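Household task demonstration: rules and good practice

Household task demonstration is the practice of having a person carry out ordinary chores at home while a camera worn on the head records what the hands do, so that the recording can later be used to teach a robot. It belongs to the wider field of learning from demonstration, and it has grown from a laboratory habit into a small trade with its own customs, its own paperwork and, in time, its own written rules. This article deals mainly with those rules: how a session is set up, what the wearer is asked to do, what is kept out of the recording, and how the finished material is checked.

Background

For a long while most teaching of robot arms was done on a bench, with blocks and cups and a plain backdrop. People who worked with the results noticed that a robot taught this way could be quite good at the bench and rather lost anywhere else. Homes have corners, glare, sticky patches, bags that will not stand up and lids that belong to some other box. Recording in real kitchens, with the people who use them, was a natural next step, and a good many groups took it at much the same time.

The early recordings were uneven. One group would ask its wearers to move slowly, another would ask for normal speed, and a third would not mention speed at all. When such material was pooled, it was hard to say where one task stopped and the next began. The first set of rules to be passed from group to group was the Sturncombe guideline, a short document circulated in February and then revised after its readers sent back a long list of complaints (many of them about the section on pets). The revised text, dated 2018-04-27, is the one most later rules borrow from. The Turcotte checklist and the Cidov labeling scheme both refer to it, though they disagree with it in places, as will be seen.

Preparing the room

It might be supposed that a room should be tidied thoroughly before a session. The Sturncombe guideline takes the opposite view, and gently but firmly asks that the room be left as it is normally kept. Things that live on the counter stay on the counter. Storage boxes, jars and wrappings are part of what a household robot will have to work around one day, and a kitchen cleared for company teaches very little about a kitchen at four in the afternoon.

There are exceptions, and they are sensible ones. Knives not needed for the task are put away. Anything that could spill onto the wearer's feet is moved back from the edge. Letters, medicine labels and family photographs are taken out of view, and this is checked by walking slowly through the working area with the camera on before the session proper.

Lighting is treated in a section of its own, which is longer than the rest put together and a little hard going. The gist is that daylight is welcome, that lamps should not be brought in from elsewhere, and that bright reflections on stone, steel or glass are to be accepted so long as the hands themselves can be seen. The Turcotte checklist is stricter and asks for a blind to be drawn if one is fitted. Wearers on the whole have preferred the older rule, which saves a lot of fussing at the window.

The wearer and the camera

The camera sits at the forehead and is tilted down, so that both hands stay in view when the wearer works at counter height. Good practice is to set the tilt with the elbows bent and the hands resting where the work will be done. A tilt chosen while standing up straight nearly always turns out too high, and the best part of the action is lost below the picture.

Sleeves are pushed back or short. Rings, watches and bracelets are allowed under all the main schemes, with one condition: whatever is worn at the start of a session is worn until the end of it. Taking off a bracelet halfway through makes two halves of one session look like the work of two people, and reviewers have been known to file them apart.

Cleaning and wiping tasks

Cleaning is the largest family of tasks in most collections, and the one with the most detailed rules. Wearers are asked to use the tools and wads they would reach for anyway, to keep both hands working as they naturally would, and to deal with the mess at their usual pace. A spill should be of an ordinary size for the household. The guideline is rather touching on this point – it reminds organizers that somebody has to live in the kitchen afterward.

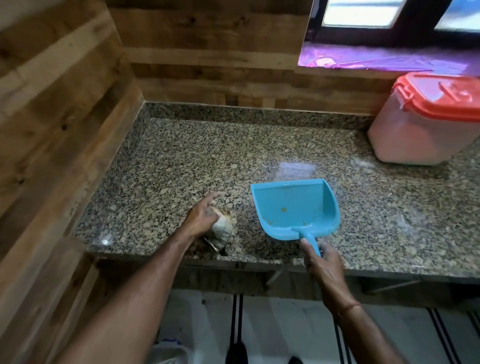 Two-handed cleaning on a granite countertop, with a crumpled wad in the left hand and a pale blue dustpan in the right.

When both hands are busy, the Cidov scheme asks for a separate label for each. The hand that presses or pushes is marked as the acting hand, and the one that holds a tray, pan or bowl in place is marked as the supporting hand. If the two change roles, a new label begins. The Sturncombe guideline had asked for only one label per task, which is quicker to write but leaves out just the kind of cooperation between hands that robots with two arms find difficult.

A cleaning segment runs from the moment the hands begin to reach for the tool until the tool has been let go. The wearer does not announce the task aloud. A messy result is kept along with the tidy ones, with a short note, and the wearer is not asked to do it over merely for looks. Repeats are allowed up to a limit of 2 per task, after which the session moves on to something else and everybody is generally happier for it.

Handling money and personal items

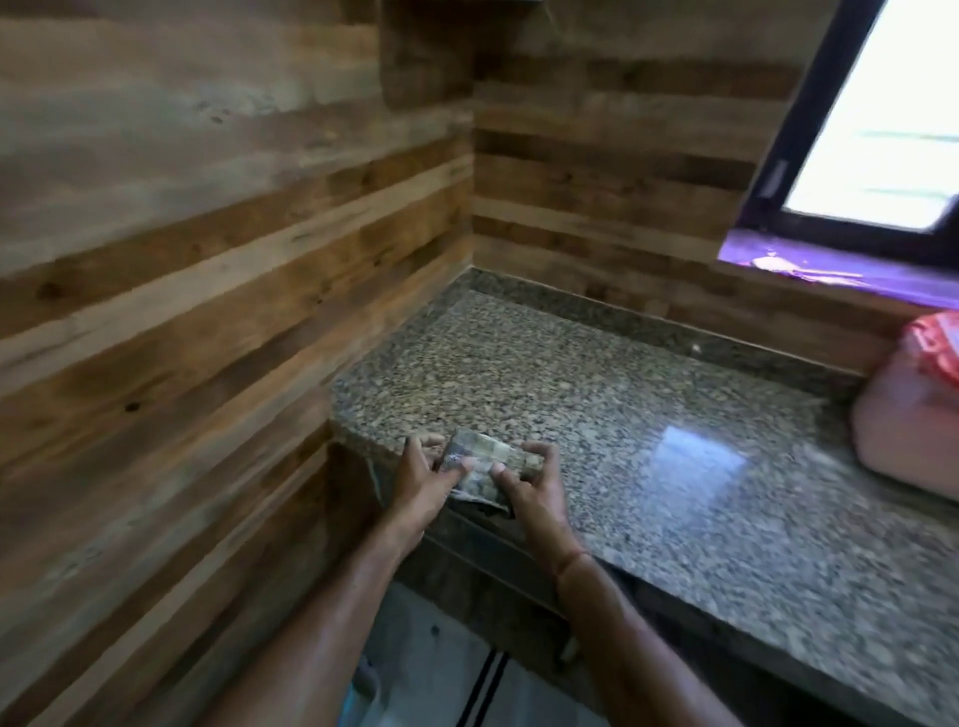 Trendel

Small, thin, flexible things make up the other well-known family: cloth, paper, bags, envelopes and banknotes. Folded notes are a favorite with people who study grasping, as the bundle bends, slides and springs back in ways a block never does. They also call for a good deal more care than a dishcloth, and every scheme has something to say about them.

The usual rules are that the notes belong to the person wearing the camera or to the organizer, that they are held above a counter or table throughout, and that the amount is neither spoken nor written in the labels. Bank cards are not used at all. The Turcotte checklist adds that the notes should be put away before the next task, and that serial numbers which can be read must be blurred in review. Some groups blur the whole bundle to be on the safe side, to the annoyance of those who wanted to see how the paper bends.

Length of sessions and rest

A session under the Sturncombe guideline lasts no longer than 35 minutes, followed by a proper break with the camera off the head. The figure came from wearers, who reported sore necks well before they reported being bored. Breaks are paid at the same rate as the work. A wearer may stop at any time without giving a reason, and may ask for any part of the recording to be removed, including parts that have already been labeled.

Other people in the home have the same right to removal whether or not they signed anything. Children are not recorded. Pets may wander through, a point settled only after the long correspondence mentioned earlier, but they are not to be coaxed.

Review

After a session the recording is watched once at full speed by someone who was not in the room. The reviewer looks for private details first and for faults in the labels second, in that order. The Cidov scheme sets a batch at 600 segments and asks that 70 of them be drawn and labeled again from scratch by a second person. Where the two sets of labels differ widely, the batch goes back.

Criticism

The rules have been criticized for leaning toward people who have a spare half hour, a fair-sized counter and nobody waiting for dinner. Others find the separate labels for each hand too slow to be practical. There is also a long-running disagreement over clumsy moments, such as a dropped spoon or a bag that tears. Sturncombe keeps them, Turcotte cuts them, and Cidov leaves the choice to the reviewer, provided the choice is noted in the batch record.

See also

Learning from demonstration
Head-worn cameras
Two-handed manipulation
Consent in home recording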